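卓上双腕キット Gestotance、導入を検討しています(Cliraren製)

カテゴリ:ロボット・自動化 > 製品の評判・購入相談

tsukue_kojo
小さい雑貨の詰め合わせをやっている会社で、設備まわりを見ている者です。上からClirarenのGestotanceを調べろと言われました。腕が左右にあって、先が平行グリッパのやつです。代理店のHolandaから来た見積りが、本体に学習サービスのFlustanceを1年つけて169万円。架台とPCは別です。

資料には「100回連続成功」と大きく書いてあるのですが、何を100回やったのかが読んでも分かりません。同じ物を同じ場所に置いて100回なら、うちでは意味がないです。実際に触った方、いますか。販売側の方の説明はもう聞いたので、それ以外でお願いします。

返信する

hankatsu
触ってます。買ったのは自分ではなく職場で、回ってきただけです。期待値は下げてから読んでください。

付属の手引きの最初の課題が、歯ブラシをカップに立てるというものです。地味に見えますが、これが案外きつい。細長い物を横からつかんで、起こして、口の上まで運んで、放す。人間なら考えもしない動作の中に、失敗できる箇所がいくつもあります。つかむ位置が端に寄ると持ち上げた時に傾くし、傾いたまま下ろすとカップの縁に当たります。
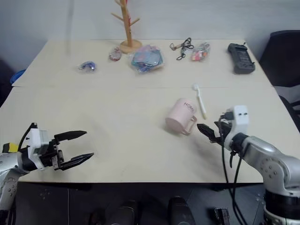

それで、Flustanceの推奨どおりに手動で教示データを集めました。うちの記録では692本です。資料には「少量のデータで開始できます」とありますよね。始めることはできます。使えるところまで行くかどうかは書いてありません。692本のうち、途中で落としたり手元が狂ったりしたものを除く作業も自分たちでやりました。この選別の工数は見積りに入りません。

学習後の成績は、カップの向きを変えなければまあまあ、向きを変えると目に見えて落ちます。取っ手が手前に来ると右腕の進入の仕方が怪しくなって、止めたくなる場面が増えます。数字は測り方で変わるので書きません。メーカーにもそうしてほしい。

返信する

tsukue_kojo
ありがとうございます。692本はどのくらいの期間ですか。それと作業者は専任でしたか。

返信する

hankatsu
専任ではないです。手の空いた人間が交代で。8月に入ってから始めて、盆休みを挟んだので期間を出しても参考にならないと思います。人によって癖が違って、それがそのまま腕の動きに出ます。せっかちな人の分を多く混ぜたら、腕までせっかちになりました。

返信する

neji_mawashi
横から失礼。うちもGestotanceです。hankatsuさんの書き方だと悪い製品みたいに見えるので、少し反対しておきます。

この価格帯で左右の腕が最初から同期して動いて、手首側の配線も済んだ状態で届くものは、自分が比べた中にはなかったです。以前は腕を単品で買って、治具を作って、時刻合わせのソフトを書いて、それだけで年度が終わりました。そこを飛ばせるのは大きい。

100回連続の件は私も好きではないですが、資料の後ろの方に条件が小さく載っています。置き場所は「所定の範囲内でランダム」。範囲の大きさは書いてないです。

返信する

hankatsu
その「範囲」が手のひらくらいだったら、ランダムと呼ばないでほしいんですよね。

配線済みなのは認めます。ただ、済んでいるのと収まっているのは別の話です。手首から黒いケーブルが垂れるのが気になって、束ねるなら束ねるで曲げ半径の制限がある。サポートに聞いたら「動作に支障はありません」とだけ返ってきました。机の上に物を並べて使うキットで、ケーブルの逃がし方が手引きに一行もないのはどうなんでしょう。

返信する

shiroi_kabe
研究寄りの立場から。みなさんの言う成功率は、何を成功と数えるかを先に決めないと噛み合わないと思います。

・つかめたら成功
・入ったら成功
・入って、カップが倒れず、腕が戻ったら成功

Clirarenの資料は二つ目に見えます。現場で要るのは三つ目でしょう。同じ動画から数えても結果はかなり違うはずです。

もう一点、背景に小物を置いたまま試していますか。デモ動画はだいたい机の上に何もなく、対象物だけ。実際の机には袋や紐が転がっているので、そこで急に視線が、いや視線ではないですが、目標が迷うモデルをよく見ます。

返信する

neji_mawashi
置いたままでやってます。奥に透明の小袋とか紐の類を散らした状態で。手前の課題だけなら、そんなに引っ張られる感じはなかったです。奥の物を取らせる課題にすると途端にだめ。透明の袋は特にだめ。光り方で別の物に見えるんだろうと思っていますが、原因は確かめてません。

返信する

tsukue_kojo
うちの主力がまさにその透明の小袋です……。

Holandaの担当者には「袋物も対応可能です」と言われました。対応可能というのは、つかむ動作をさせられるという意味なのか、仕事になるという意味なのか。

返信する

neji_mawashi
前者でしょうね。指先が硬いので、机に平たく寝た袋は爪先で滑ります。ふくらみがあるものは挟めます。オプションの柔らかい指先があるはずですが、見積りに入ってますか?

返信する

tsukue_kojo
入っていませんでした。聞いたら「まず標準でお試しください」だそうです。

返信する

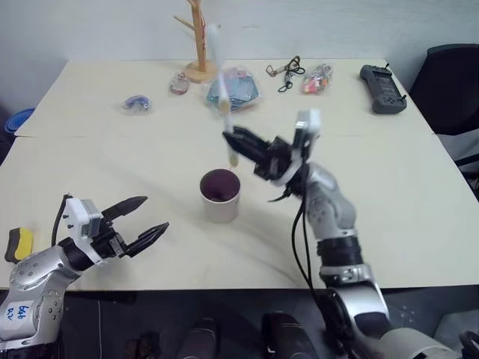 hankatsu

標準で試した側から言うと、腕の速さも先に聞いた方がいいです。設定の初期値が速い。運搬の途中で棒状の物を振るような動きになるのが気に入らなくて、うちは上限を下げました。下げると教示の時の速さと合わなくなって、集めた分の一部が使いにくくなる。この順番を最初に教えてくれていれば、と思います。速度の話は手引きの終わりの方、清掃方法の次に載っています。なぜそこに。

それから左右の役割。双腕が売りですが、歯ブラシとカップの課題だと仕事をするのは片方で、もう片方は口を開けて待っているだけの時間が長いです。左でカップを押さえる手順に変えてみたこともありますが、両方が絡むと教示する人間の方が疲れます。単腕で足りる仕事なら単腕でいいと思います。

返信する

shiroi_kabe
待機している側の腕は、学習上はじゃまにも助けにもなり得ますよ。毎回同じ位置で待っているなら害は少ないですが、教示者ごとに待つ位置が違うと余計なばらつきになります。そこは揃えましたか。

返信する

hankatsu
途中から揃えました。途中からです。聞かないでください。

返信する

kumitate_oji
Gestotanceは持っていません。Flustanceだけ別の腕で契約していた者です。

解約の条件を読んでください。契約が切れると、学習済みのモデルを手元で動かすことはできますが、追加学習ができなくなります。教示データの書き出しは可能。ただし独自の形式で、変換ツールはFlustanceの画面の中にあります。契約が切れるとその画面に入れません。気づいたのは解約の前日で、あわてて全部落としました。

今は改善されているかもしれないので、Holandaに文書で確認を。口頭はやめた方がいいです。

返信する

neji_mawashi
それは自分の契約書にも同じような文がありました。今見直したところです。擁護していた手前つらいですが、これは弁護できないですね。毎週書き出すことにします。

でも、サービス契約の問題と本体の出来は分けて評価したいです。腕の再現性には今のところ不満がないし、壊れてもいない。

返信する

kumitate_oji
分けて売ってくれるなら分けて評価しますよ。セット価格しか出さないのだから、セットで評価されても仕方ないでしょう。

返信する

tsukue_kojo
みなさん詳しくありがとうございます。Holandaに次の内容で質問を送りました。

・100回の試験の対象物、置き場所の範囲、成功の判定
・平らに寝た透明小袋での動画(編集なし、失敗も含めて)
・柔らかい指先の価格と納期
・本体のみの価格
・Flustance終了後のデータ書き出し
・ケーブルの取り回しの推奨例

あと、購入前に2週間の貸出ができないかも聞いています。

返信する

shiroi_kabe
貸出が通ったら、袋は自社の物を持ち込んで、置く人を作業者以外にしてください。教示した本人が置くと、無意識に取りやすい向きに置きます。自分もやります。

返信する

hankatsu
貸出期間に教示から全部やるのは無理があると思うので、歯ブラシの課題は飛ばしていいです。あれができても袋の答えにはなりません。

返信する

tsukue_kojo
Holandaから途中の返事が来ました。判定基準は「Clirarenに確認中」、本体のみの販売は「前例がない」、貸出は有償なら可。動画の件には触れられていませんでした。もう一度聞きます。

返信する

kumitate_oji
有償貸出の代金が購入時に差し引かれるかも、文書で。

返信する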